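Teaching by demonstration (robotics)

Teaching by demonstration is a way of getting a robot to do a job by showing it, with no line-by-line program. A person moves the arm by hand or steers it from a distance, the robot records what its joints and cameras went through, and a learning program works out how to repeat the task when things have shifted a little. It is one of the liveliest corners of robotics, and much of it is done with groceries.

Two ways of showing

In hand guiding, the teacher takes hold of the arm and walks it through the motion. The motors go slack enough to follow, and most people pick it up in minutes. The drawback is that the teacher's own hands can end up in the camera view. In remote control, also called teleoperation, the teacher works a second, smaller arm or a handheld controller while the robot copies along. Good operators get wonderfully smooth at it, though they have to judge contact mostly by eye.

Grasping drink cans

The beverage can is a favorite practice object. It is light, cheap and easy to replace, yet its thin wall punishes a heavy grip and its round body can roll away from a poor one. A common approach is to bring two parallel fingers in on opposite sides of the can and close them evenly. A camera at the wrist gives the learner a close view of the contact, even when the printed label fills much of the picture.

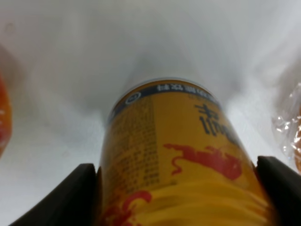 Vol. 3, p. 400

Printed cans bring a puzzle of their own. A learner trained on one plain color may latch onto that color and miss the shape, so teachers mix in busy labels with large lettering, bands and swirls. Other goods are often left nearby, which teaches the robot to pick its target out of company.

The Pista collection

Pista, a set of shelf and tabletop demonstrations, was begun in Raltbridge by Zohreh Sadeghi and Rostam Sharifi. Its first release held 3,482 demonstrations, all made by remote control. Mahnaz Naseri later added hand-guided runs – a welcome change, as the two kinds could finally be compared on the same tasks. Failed grasps were kept and marked, and many users consider them the best part of the set.

See also: Memia controller; Remote handling; Robot grippers

Last edited October 30, 2025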